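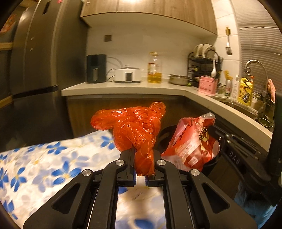 *Figura 1. Bolsa de plástico anudada.*

## 2. Instalación del avisador de tiempo en sala

Esta sección describe el montaje del avisador de tiempo Jukon en salas de monólogos y espectáculos de comedia con varios intérpretes. El procedimiento supone que el escenario ya está montado y que la mesa de sonido tiene alimentación. La configuración de listas de actuación se trata en la sección siguiente.

El sistema consta de un módulo de cabina, una luz de aviso de sala y un cable de control. El módulo de cabina lo maneja el regidor o el técnico de sonido. La luz de aviso debe ser visible para quien actúa y, en lo posible, no para el público.

### 2.1 Colocación de la luz de aviso

1. Sitúese ante el micrófono, en la posición habitual del intérprete, y elija un punto al fondo de la sala, por encima de la última fila.
2. Compruebe con los focos de escena encendidos que el punto elegido se distingue sin mover la cabeza.
3. Fije el soporte a una barra o a la pared. El soporte tipo Espinoza admite las dos opciones; el soporte plano, solo la segunda.
4. Oriente la luz hacia el micrófono y apriete la palomilla a mano.
5. Coloque el cable de seguridad antes de retirar la escalera.

> **PRECAUCIÓN:** No instale la luz sobre una salida de emergencia ni junto a su señalización. El rojo fijo puede confundirse con un indicador de evacuación.

**Nota:** En salas con palco o anfiteatro bajo, la luz puede quedar oculta por el antepecho. En ese caso se monta en el propio antepecho, con la visera puesta.

### 2.2 Cableado

1. Desconecte el módulo de cabina de la red.
2. Tienda el cable de control entre la cabina y la luz de aviso. La longitud máxima es de 100 metros; para recorridos mayores hace falta el repetidor.
3. Mantenga el cable separado de las líneas de los reguladores de iluminación. Si es necesario cruzarlas, hágalo en ángulo recto.
4. Enchufe el conector de tres patillas en la salida LUZ A. La salida LUZ B queda reservada para una segunda luz en bambalinas.
5. Conecte el módulo a la red. El indicador verde parpadea y después queda fijo.

Si el indicador sigue parpadeando, el módulo no detecta la luz. Revise primero el conector del extremo de sala - es el que más se afloja - y repita el paso 5.
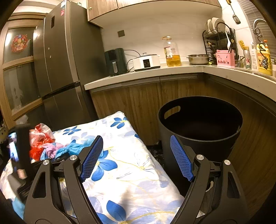 ### 2.3 Programación de los avisos

Cada actuación admite un aviso previo y un aviso final. El valor de fábrica del aviso previo es de 2 minutos antes del final.

1. Mantenga pulsada la tecla TURNO hasta que aparezca la duración.
2. Introduzca la duración pactada con el intérprete. Para un cabeza de cartel el valor inicial es de 20 minutos.
3. Pulse AVISO y ajuste el aviso previo.
4. Elija el tipo de señal: fija, intermitente lenta o intermitente rápida.
5. Pulse GUARDAR. La pantalla muestra el número de turno.

El presentador no consume turno. Sus intervenciones se cronometran con la tecla ENLACE, que no enciende la luz salvo que se active la opción correspondiente en el menú. En micrófono abierto conviene asignar la misma duración a todos los turnos y bloquear el teclado.

**Nota:** Los cambios hechos durante una actuación se aplican al turno siguiente. Para alargar el turno en curso use la tecla PRÓRROGA.

### 2.4 Prueba antes de abrir puertas

La prueba se realiza con la iluminación de función, nunca con luz de sala. Una persona permanece ante el micrófono y otra en cabina. Se inicia un turno corto y se comprueba que el aviso previo y el final se ven desde el centro y desde ambos laterales del escenario. En el modelo Drimholm, con lente estrecha, los laterales pueden quedar fuera del haz; gire la lente hasta el tope y repita.

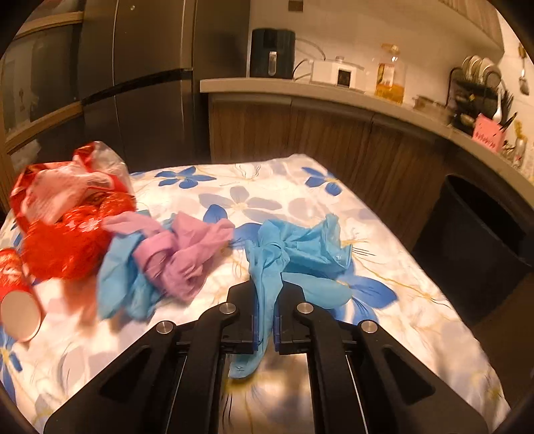

A continuación se interrumpe el turno con la tecla CORTE y se verifica que la luz se apaga. Si permanece encendida, desconecte LUZ A, espere a que se apague la pantalla y vuelva a conectar. El código 113 indica un cortocircuito en la línea de control. No continúe con ese código en pantalla: cambie el cable y anote la incidencia en el parte de sala.

> **PRECAUCIÓN:** La intermitencia rápida puede molestar a personas fotosensibles. Desactívela si la luz se refleja en espejos, botelleros o superficies pulidas a la vista del público.

### 2.5 Desmontaje

1. Finalice el último turno y espere a que la pantalla muestre LISTO.
2. Apague el módulo y desconecte la red.
3. Suelte la luz y deje el cable de seguridad para el final.
4. Enrolle el cable de control sin forzarlo en los extremos.

Nestcombe, documentación técnica. Revisión de mayo de 2019, a cargo de Ngaio Tawhiri. Sustituye a la hoja de montaje suministrada con los primeros módulos.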